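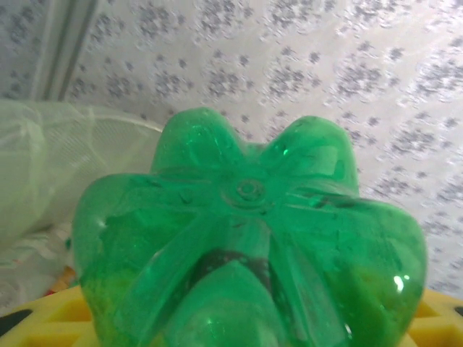
# Bottle and Carton Recycling: Frequently Asked Questions

These answers apply to all residents of the Paltitz and Giditz buildings. They replace the sheet posted in the mail rooms last December.

## What may be placed in the container stream?

The container stream accepts plastic drink bottles, plastic water bottles, and drink cartons. Green, clear, and tan bottles go in together. Residents are not asked to sort by color, as this is done at the Naidoo sorting hall.

Glass and metal cans have their own bins on the ground floor of each building.

## Do bottles need to be rinsed?

Bottles must be empty. A short rinse with cold water is sufficient, and a few drops left inside will not cause a bottle to be refused. Bottles that have held cooking oil, paint, or cleaning products belong in general waste.

## Should bottles be crushed?

Thin water bottles may be crushed by hand. Carbonated-drink bottles have a thicker, lobed base that does not flatten easily, and residents should not stamp on them or cut them. Please press out the air from the sides and leave the base as it is.

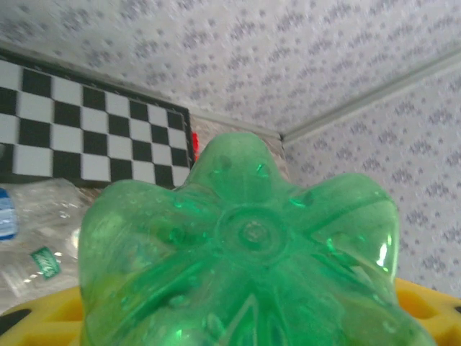 Crushed and uncrushed bottles are accepted on the same terms. The only limit is on size: containers larger than 8 liters must be taken to the Giditz loading door.

## Should labels and caps be removed?

Labels may stay on. Caps should be screwed back on after the bottle has been emptied. Loose caps fall through the sorting screens and are lost.

## How should cartons be prepared?

Empty the carton, fold in the corners, and press it flat. Straws and their wrappers go in general waste. Cartons should not be pushed inside one another.

## May household items be used to collect bottles indoors?

Yes. A bucket, a tray, or a small bin kept on the counter or table is suitable, provided that it is emptied at least once a week. Residents are asked to carry the contents down loose. Tied bags cannot be opened at the collection point and are treated as general waste. 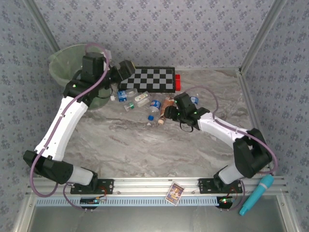
Before emptying an indoor bin, please check that no other belongings have fallen in. Game pieces, toy blocks, and keys are found regularly. Recovered items are held at the Paltitz front desk for 50 days, after which they are given away.

## When can containers be brought down?

The collection rooms open at 8 in the morning and close at nine in the evening. Containers left outside the doors overnight will be removed as general waste.

## What happens if the wrong items are found?

A notice is placed on the bin concerned. If the contents of a full 380-liter bin cannot be sorted, Pelline will decline to collect it, and the bin remains in place until the next scheduled pickup.

## Whom should residents contact?

Questions about accepted materials should be addressed to Zanele Mokgethi in Building Services. Reports of full or damaged bins should be made to Keabetswe Nel at the Paltitz front desk. Residents who need help carrying containers downstairs may ask at either desk to be added to the door pickup list.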